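Equipment Review: Nalemau Measuring Cups

The Clavdale Teaching Kitchen assessed the Nalemau clear measuring cups for use in its introductory courses. Staff used the cups in 156 class sessions beginning in August. The printed scale remained legible, and pouring was clean at moderate speed - the handle, however, is narrow for larger hands. The cups are recommended for classroom purchase.

Measuring liquids in clear plastic

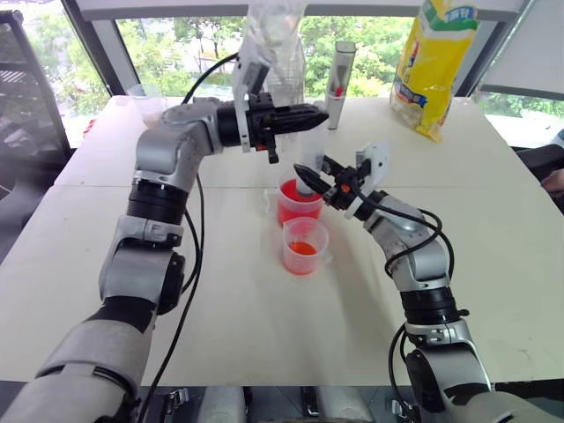
Care and storage

Wash by hand and store upright. Replace any cup with a worn scale.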